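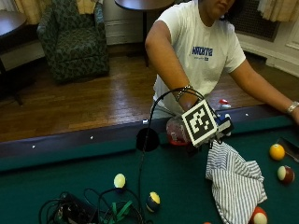
Progress report to Pedus, 20/11/2019
Games room refurbishment, Flolness

The pool table is back in use. Warrier supplied the green cloth and refitted the cushions; their invoice came to 393 pounds against a budget of 500. The dark wooden rails were kept – only the finish was renewed.

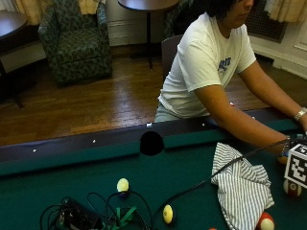

Cloths and covers are now stored under the table. Replacement balls are on order from Comudetti, with delivery due in December. Lighting remains outstanding: 300 pounds is set aside for it, and 11 fittings need changing.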